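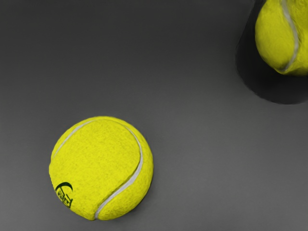

Davby Robotics Club, Perception Software Team

Griva is a software module that finds balls and estimates their position for a robot planner. It is developed in Davby and works together with the Ukau simulator. The test set has 1089 rendered views of yellow tennis balls on a plain gray ground. In 34 of them a large shadow lies under one ball, and early versions of Griva often read such a shadow as part of the object. The white seam is used to estimate rotation. Version 99 added a filter for balls that are only partly inside the view.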